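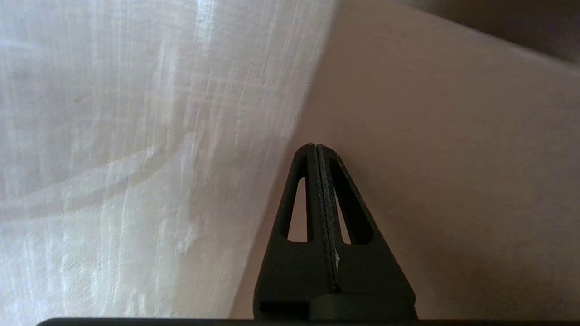
2 min read

Hi all, and thanks for your patience with this one. June 29, 2020 was the deadline we agreed with Lunde for the wrist camera software, so I'd better tell you where the money went!

The big item was the planner. Until this spring it treated the gripper as a plain box, which made it nervous around anything soft (curtains were the worst, it would plan a huge detour or just give up). We've swapped the box for a proper outline of the closed fingers, and the perception side now masks the gripper out of its own camera view before it looks for obstacles. The cutouts in the fingers were a pain, because background shows through them and the old mask kept reporting it as something held. That's fixed in the Sturneck branch, and false "object in hand" reports dropped from 60 to 8 over 200 test runs. I did a small dance.

Planning time is still nearly 2 seconds per move. I'd like it lower, but I wanted the mask right first.

What's left is the floor-level stuff. Hoses and cables are dark, and so are the fingers, so the segmentation sometimes mixes them up. Cardboard is easier - big flat faces, decent edges - although a hand hole can still fool the depth estimate.
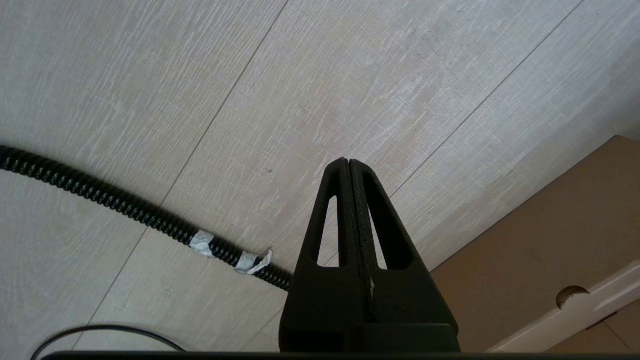

Holger Tveit read a draft of this and wrote back that he'd rather see the hose problem solved in the planner, with a fat safety margin around anything unclassified, and leave the segmentation alone until October. Fair point, and it would be cheaper. My worry is that a fat margin brings back the detours we just got rid of, so I'm going to try both on the Astitz logs and send you the numbers.

No change to the budget. I do need a yes or no on the second license for Lovov, please, preferably before I start on the logs.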